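Projects > Year 2 > Bench skills > Setting up a tube station

My project was meant to be about pigments in beetroot, and it ended up being mostly about the table. I don't mind! I'd spent all of the first term losing caps and putting tubes down in silly places, so when we were told to pick one everyday lab habit and improve it, I picked the bit of bench where the tubes get handled. I called it the Varnitz layout, after the street I live on (it sounded more scientific than "my table plan").

The idea is simple enough. You keep the middle of the table for the rack and nothing else, you leave a clear strip in front of it, and anything with a lead goes to the back or the side. I started with a clear plastic rack, partly because I liked being able to see the levels without lifting anything out.
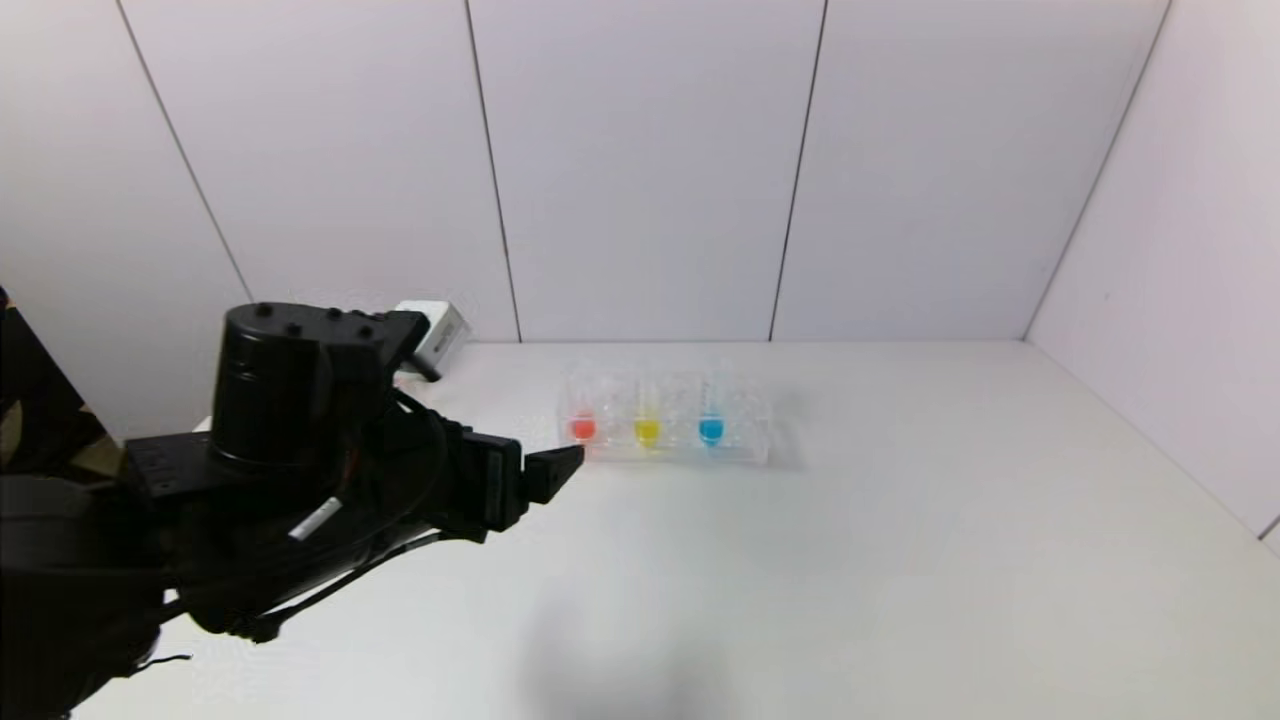

I'd drawn up a plan with the rack right against the wall, and I dropped it on the first try, as I kept reaching over things to get at it. Moving it forward felt wrong on paper but much nicer in use. I did 19 practice runs in all, each one just taking a tube out, reading the level and putting it back, and I timed them on my phone. The slowest was 41 seconds, and that was me reading the scale from above like a complete beginner.

Reading the level is where I learned most. You want your eye level with the surface of the liquid, and you want the marks facing you before you start, or you end up twisting the tube round and losing your place. A small amount in a conical tube is fiddly too, with the bottom narrowing the way it does. I used a pinkish liquid for some runs and plain water for others, and the coloured one was miles easier.

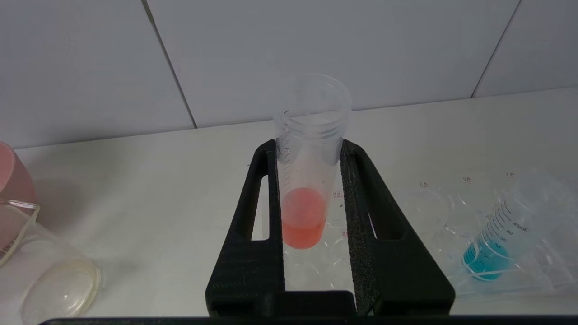 Why not just colour all of it, then? Fotmont asked in the comments on my draft, adding that food dye costs next to nothing and that the water runs were only making my timings messy. Fair point, and I'd do it that way next time. I kept both sets in because the difference between them was almost 5 seconds a run, and I thought that was worth having.

The last job was clearing down. I wiped from the back wall towards the front edge and checked for drips along the lip of the table, which I'd never once thought to do before this. It's dull but it takes no time at all (two paper towels, done).

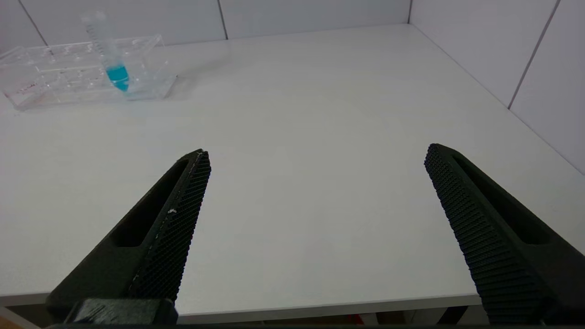 Fig. 3. White tabletop, looking towards the walls.

Things I'd still like to sort out: a proper spot for caps, and a label system that doesn't depend on my handwriting. I'm hoping to have another go at both in December, with the beetroot this time.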